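Picking Up Snacks: A Year of the Flidach Project
Speaker notes, Gintarė Kütt, robotics club, afternoon session, 2 p.m.

(Print these big. Last time I read off my phone and it kept going dark.)

Opening. Say hi, say thank you for the room, ask if the back row can hear me. Say where I'm from: the after-school robotics club at Escobedo, we meet in the old typing room, we have one good soldering iron and a lot of opinions.

So I run a club where the kids used to build the same thing every year. A little car, it follows a line, everybody claps. And I love the little car! But by the third year my older students could build it half asleep, and a couple of them came to me and said they wanted to work on hands. I said hands are hard. They said yes, that was the idea.

Quick show of hands (ha): who here has a club that has tried grasping? Who gave up? OK, keep your hands up if you gave up on the part where you write code for every single object. Good, my people.

First version of Flidach. Tell this fast, it's a bit sad. We had a bench arm and the students wrote rules. If the thing is this wide, open this much. If the thing is this tall, come down this far. It worked great on wood blocks. Then Dulce put a bag of chips on the table and we all watched it get pushed slowly off the far side. We had six pages of rules by then and not one of them knew what a bag was.

So version two, which is what I came to talk about. You take a two-finger gripper off the arm, more or less, you hold it in your own hand, you put a camera on it, and you go pick up things yourself. Lots of things. The camera sees the fingers and the object and the mess around it, and later you train on all of that. I'm keeping this light for the people who teach younger kids, and I'll put the reading list up at the end for everybody else.

The piece I want you to take home is where we did it. We started at the club table, gray mat, one object at a time, lights just so. And the kids got bored and the model got spoiled. It thought the whole world was a gray mat. So we moved to real rooms. Beds, blankets, clothes in heaps, whatever is there. Snacks were the first set, partly for the shapes and partly for what happens to the snacks afterward.

(click) 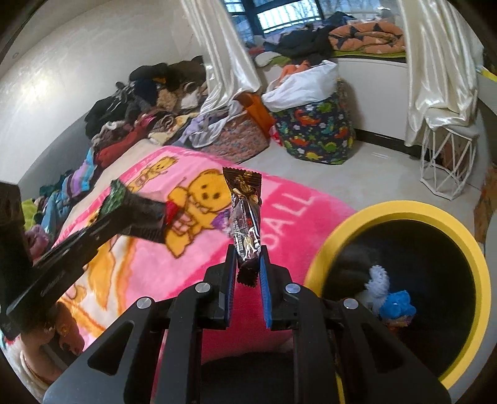 Wrappers are where my students learned the most, and I would start any new group on them. A wrapper has a stiff part where the food is and then those crimped ends with nothing in them. If you close on the end, you're holding a bit of foil and the bar swings around like a bell. If you close on the middle and squeeze too hard, you've got crumbs, and somebody still has to eat it. So they had to talk about where to grip. They had real arguments about it! I had two kids out in the hallway at 5 o'clock acting out a granola bar.

We wrote the grip rules for people, on one sheet of paper, and it's the most useful sheet in the whole club. I'll read it out, it's short:

Come in slow enough that you could stop.
Look at the tips of the fingers the whole way in.
Close once. If you missed, open all the way, back off, and start over. No nibbling.
Lift before you turn.
Put it down, don't drop it. Dropping is its own task and it has its own folder.

"No nibbling" is Yolotzin's and it's now used for everything in our club, including pizza.

Next part, the pads. (Hold up the spare pad, it's in my left coat pocket.) Bare plastic fingers are slippery, and for weeks we thought our timing was off when it was really the fingers. Soft pads with a texture on the inside face fixed most of it. We tried a rubber glove cut up, we tried the stuff you put under rugs, we tried craft foam, and the craft foam peeled off by dinner time. Whatever you pick, write down the day you changed it. We didn't, and so there's a stretch of our early clips where I can't tell you which pads we were on. Yatziri went back and sorted them by color, bless her, and it took her two meetings and a whole bag of pretzels.

And screws. Check the screws before you start. Ours work loose, and a loose finger looks to the model like a different gripper. We have a jar lid of spares now.

Numbers, for those who like numbers. First evening we kept 49 clips. I thought that was wonderful. Then Nisha Mishra sat down and threw out most of them, and she was right to, since half had a sleeve across the view and a few were just carpet. Now we ask each pair for about 100 tries in a session and we keep what's clean. On wrappers, in a room it had never seen, the Flidach model got 80 percent on our last check before winter break. Please don't write that down as science, it was one room and a long afternoon. But the kids made a banner.

(If somebody asks what gripper: say we based ours on the Uder drawings, changed the finger length, printed it at school. The Virkutus one is nicer to hold and it was out of our budget. Don't get into the budget.)

OK, now the fun one. Once wrappers were going well, I asked everybody to bring something from the kitchen drawer or the recycling that they thought would beat the gripper. No liquids, no glass, nothing alive (I had to add that one after somebody asked). We got bottle caps, a sock, one very flat envelope, and packing stuff. So much packing stuff. And the winner, if you want to call it winning, was the foam netting that comes around fruit.

Think about what a finger has to do there. It's mostly air. It squashes to nothing and then springs back. There are loops at the ends that love to catch on a screw. A person just scoops it up without thinking, and then you hand that person a two-finger gripper and suddenly they're standing there breathing through their nose.

(click)

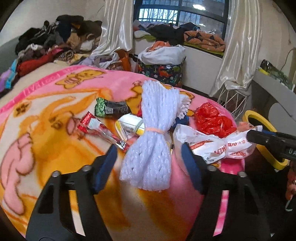
Yolotzin says we should have started with the soft stuff and left the bars for later, and that anybody who learns on a stiff object picks up bad habits. "You squeeze and it works, so you think squeezing is the skill," is how it was put to me, in the car, with a full mouth.

And I go back and forth on that. I do see it. The kids who came in late and went straight to foam and cloth are gentler, they look longer before they close. But they also got discouraged quicker, and I lost one of them to chess for a month. So my answer for now is bars in the first week, and then soft things sooner than feels comfortable. If any of you try it the other way around, please email me, I would love to know.

Clutter. I get asked about this every time. Do you clean up first? We don't clear the rest of the stuff away. We leave other packets lying close by and we leave the blanket as it is, pattern and all. Printed blankets were a real headache early on, big cartoon shapes everywhere, and the model kept wanting to go pick up a drawing. It got better once it had seen enough of them. What we do ask is that people clear a place for their own feet. Dulce tripped over a charger in week three and the gripper was fine and her knee was less fine.

Also the house rules for filming at home. This is the boring slide and it's the one parents care about, so say it slowly:

Ask everybody who lives there, every time, even if they said yes last time.
No faces, no mail, no school papers, no medicine bottles.
A parent or grown-up watches the clips before they leave the house.
If anybody changes their mind, we delete, and we don't ask why.

We've had to delete once. It took five minutes and it was no big deal, and I think that's why the families trust us.

Jobs in the pair. One holds, one calls. The caller picks the next object and says the name of it out loud, and writes down hit or miss. Swap when your wrist hurts, and your wrist will hurt sooner than you think! The gripper isn't heavy, but try holding a stapler out in front of you through a whole movie. We swap every ten minutes now with a kitchen timer that sounds like a duck.

What went wrong, quick list, skip if I'm running late:
Memory card full and we didn't notice until the end. Twice.
Everybody right-handed, so the model came in from the same side for months. We had to borrow Nisha's little brother for his left hand.
Evening window glare. Move the session or close the curtain.
Naming. We had "candy," "candy bar," "bar," "choc bar" and "Dulce's," all the same thing.

What's next for us. In February we put the model back on the bench arm, the same one that shoved the chips off the table, and we'll do it in front of the parents, which was the kids' idea and I'm already nervous. After that they want drawers. I said drawers are hard. You can guess what they said.

Questions. Leave ten minutes. Pass the gripper around while people ask, it goes left side first, and the bag of foam nets goes with it. Get the gripper back before the coffee break. Reading list and the one-page grip sheet are on the table by the door, take as many as you want, and there's a stack in Spanish under the English ones.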